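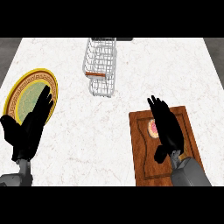 Spring is when I tear through the whole kitchen and fix everything that bugged me over the winter, and this year the counters got most of my attention! I grew up with speckled laminate that hid every crumb, so moving to a pale surface was a shock. If yours is white with fine pinkish-tan and gray veining, like the tabletop up top, you know that crumbs and dried drips can hide in the pattern until your sleeve finds them. My trick is to turn off the ceiling light and set a flashlight flat on the surface. Every bit of grit throws a little shadow. Wipe toward yourself, turn the cloth, and do it again from the other side.

Know what you've got before you clean it. Real marble hates vinegar and lemon, and so do a lot of other stones. A squirt of dish soap in warm water does fine for everyday messes on just about anything. Dry it with an old flour sack towel (I love these, I have 33 of them and I am not sorry) and you won't get streaks.

For an oily spot on stone, mix baking soda with water until it's like thick pancake batter. Spread it over the spot, tape plastic wrap on top and leave it overnight. My neighbor Csenge had a butter stain that took 3 rounds, but it came out!

Wire baskets and racks

I use wire for everything - onions, potatoes, dish towels, the mail. The only trouble is the gunk where the wires cross. Fill the tub with hot water and a scoop of washing soda, lay the baskets in, and go drink a cup of coffee. Then work an old toothbrush into the corners. Leave them upside down on a towel in front of a fan and they won't spot. Skip the washing soda if yours are aluminum, it turns them dark.

If a basket scratches your counter, slit a piece of clear aquarium tubing down one side and press it over the bottom wires. Hok-lam Chu at the Batholm hardware store cut mine for me and it has stayed put through two winters.

Onions and potatoes

Keep them apart! They both spoil faster together. Onions go in the open basket where air gets at them, potatoes in a paper bag with the top folded over, somewhere dark.

Sponges

Cut a new one in half. You get twice as many, and the small ones fit down inside a glass.

Next I'm tackling the spice drawer, so send me your label ideas. Ifigeneia already wrote in to say masking tape and a laundry marker, and I think she may be right.

Posted May 29, 2010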